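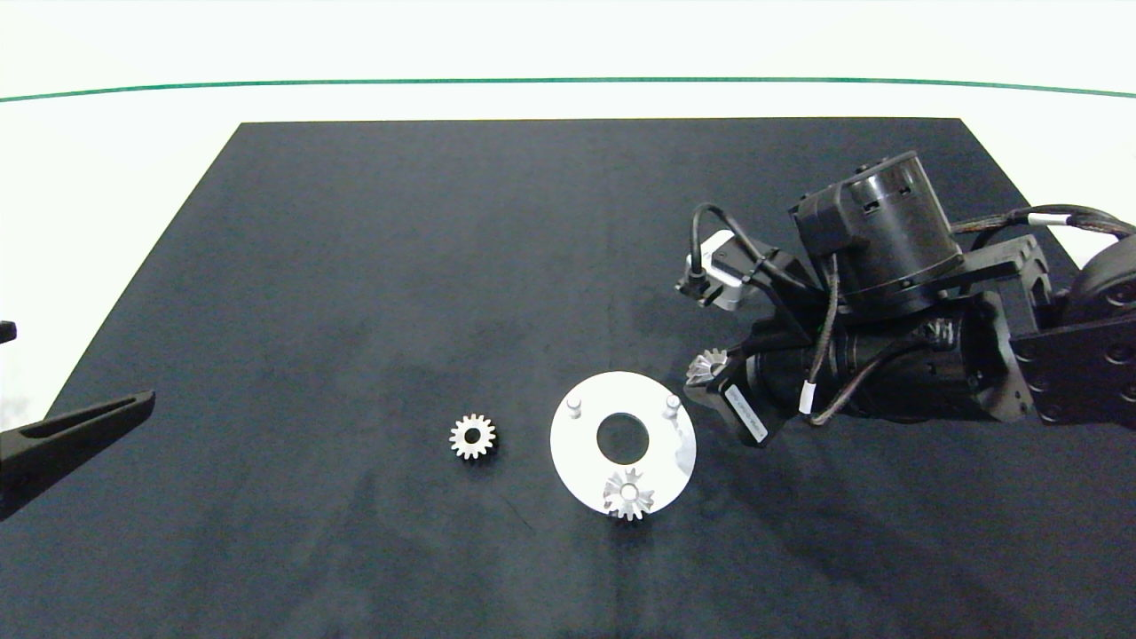
Jolance Formont 10: A Party PA That Would Like to Be Your DJ

By Flora Leckie

Print this article | E-mail to a friend

I have played keyboards in cover bands long enough to distrust any speaker with a "party" button. The Formont 10 has one. It's orange, it sits dead center on the back panel, and it's the biggest control on the unit, bigger than the power switch and a lot bigger than the master volume. Draw your own conclusions about who Jolance thinks is buying.

The pitch goes like this. You get a pair of powered speakers with 10-inch woofers, a four-channel mixer built into the back of one of them, and a music library stored inside so you can fill the breaks between sets without a laptop or a phone. The pair costs $844. For a wedding band, a karaoke host or somebody running the backyard reunion, that's tempting money. It tempted me, and I bought mine at the regular price.

Power, or the word for it

The box says 2,040 watts. It says so on three sides. What it says in small type on the fourth side is "peak, combined," and peak watts have been a running con in this business for as long as I've been hauling gear. There is no continuous rating on the box, in the manual, or on the sheet taped inside the lid. I wrote to Jolance and asked. The answer thanked me for my interest and repeated the number on the box.

So I judged it by ear. We took the pair to Welliscombe, a supper club with a low ceiling and carpet on one wall, where we do two sets of eighties and nineties material once a month. With vocals and keys through the Formonts and everything else coming off the stage, they kept up. The singer could be understood at the bar. Good.

Then we put the kick drum through them, and the low end went to mush before we got through the first chorus. A red light came on marked LIMIT and stayed on. You can work around this by rolling off the bass and letting the drummer be loud all by himself, as drummers have done since forever, but if you're planning on a full dance band through these with no subwoofer, plan again.

The mixer

Four channels. Two take a microphone, two take a line, and none takes both. If you have three singers, you're already stuck. Each channel gets a volume knob, a treble knob, a bass knob and a reverb knob, and the reverb is one setting, something like a high school gym. I left it off after the second song. There's no headphone jack, so you can't check a channel before the room hears it.

The knobs themselves are fine. They turn smoothly and they're far enough apart for a person with normal fingers. The labels are gray on slightly darker gray, though, and in a dim club they might as well be missing. I put bits of white tape next to mine with V, K and a smiley face. The smiley is the backup singer.

One more gripe on this: the mixer is on the back. If you set the speakers out front where they belong, whoever is adjusting them has to walk around and lean over between songs. A cheap separate mixer beside the keyboard does this job better, and if you already own one you can plug it into a line input and ignore the built-in one altogether. After a couple of shows I did just that, and at that point I had to ask what I'd paid for.

The library

Now the orange button. Press it and the Formont starts playing from a loaded library of 1,067 songs, sorted into moods. Jolance's ads make a lot of this. The ads don't mention that they're re-recordings, every one I've heard so far, by session players doing a decent impression. Some are close enough that a crowd with drinks in hand won't notice. A few are awful. The big power ballads suffer most, and the synth-pop numbers come off best, probably because a drum machine is a drum machine no matter who's pushing the buttons.

"Retro Dance" is the mood I used most. It gave me a decent twenty minutes and then played the same song twice with one other song in between. There's a shuffle setting, and that was with shuffle on. You can't make your own list. You can't skip backward. You can load your own music from a memory stick, and that works without a fuss, so my advice is to do that on day one and treat the library as a spare tire.

I should say that on a Sunday afternoon at my sister's place, with no band and no stage, the button was a hit. My nephew pressed it, something with handclaps came on, and people got up from their chairs. I'm not going to pretend I was above it.

Carrying and setting up

They're light. I can manage one in each hand up a flight of stairs, which I could never do with my old De Graaf pair. The handles are on top and there should be one on the side as well. The pole sockets are snug and didn't wobble on my stands. Power cords are included, and so is the cable that links the two speakers, but it's too short for anything wider than a living room. Buy a longer one before your first show.

The cabinets are plastic and they scuff if you look at them. Mine had a white scrape down one corner after the first load-out. Covers are sold separately, of course.

Against the old ones

The De Graafs are heavier, older, uglier, and have no party button. They also sound better at every volume I tried. The low notes on a piano patch have a shape to them that the Formonts round off, and voices come through with less honk. You can find a used pair for less than the Formonts cost new if you're patient and willing to drive.

Who might want them

A solo act with a guitar and a backing track would do all right here. So would a karaoke host, provided the third microphone stays home. For a working band I'd say borrow a pair for one night before spending anything. I've kept mine for rehearsals and small rooms. The De Graafs are back in the van for Welliscombe.

Good: light to carry, clear vocals, plays your own files off a stick
Bad: only two mic inputs, weak low end, mixer in the wrong place, short link cable
Price paid: $844 for the pair

Filed under: Music & Nightlife > Gear > Live Sound

Print this article | E-mail to a friend

More in Gear
- Keyboard stands that don't sink to one side
- In-ear monitors on a bar-band budget
- Do you need a subwoofer for a room that small?
- Wireless mics: what the dropouts sound like
- Tribute nights and supper clubs: August listings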